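I do a toy-and-snack-table reset every evening at 6, and it used to eat half an hour. Now I start by getting everything onto one clear surface, even the stuff I'm sure belongs somewhere else. Pretend fruit, blocks, plates, all of it!

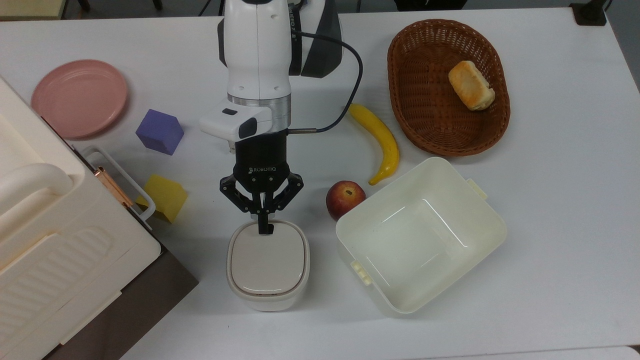 *Step 1: lay it all out, with the lidded box and the big open bin side by side.*

Next, pick your containers. My big bin came from a closeout shop in Toledo (I paid 2 dollars and I'm still bragging). Anything with a lid gets the small stuff, and bread stays in the basket so it doesn't pick up crumbs of who knows what. Leave the bin empty until you've sorted everything into piles.

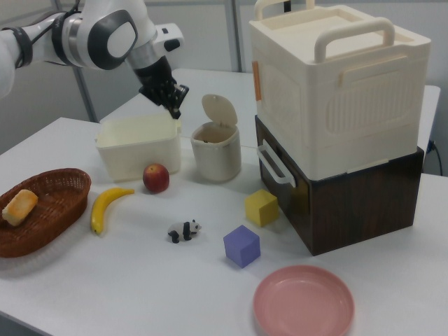 *Step 2: trash can open and right next to the bin, fruit out front, panda and cubes in their own spot.*

Keep that can close. I toss broken bits as I go, otherwise they ride around in the bin until November.

Last come the little things, and I like a drawer for those. Cubes go in first, animals on top, so the favorites are easy to grab.
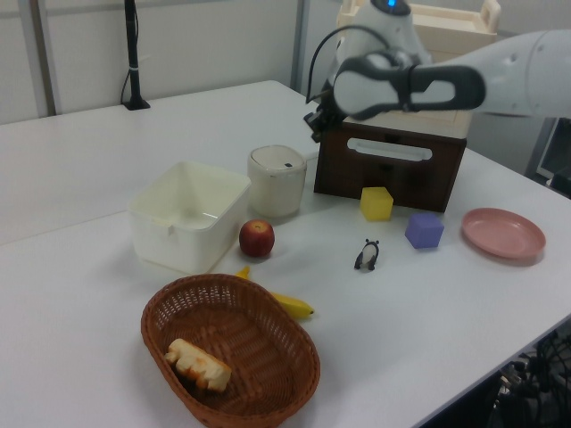 Plates I save for the very end, as they go straight to the kitchen. Wipe the table, put the bin back on its shelf, and give the drawer a push to make sure it closes all the way.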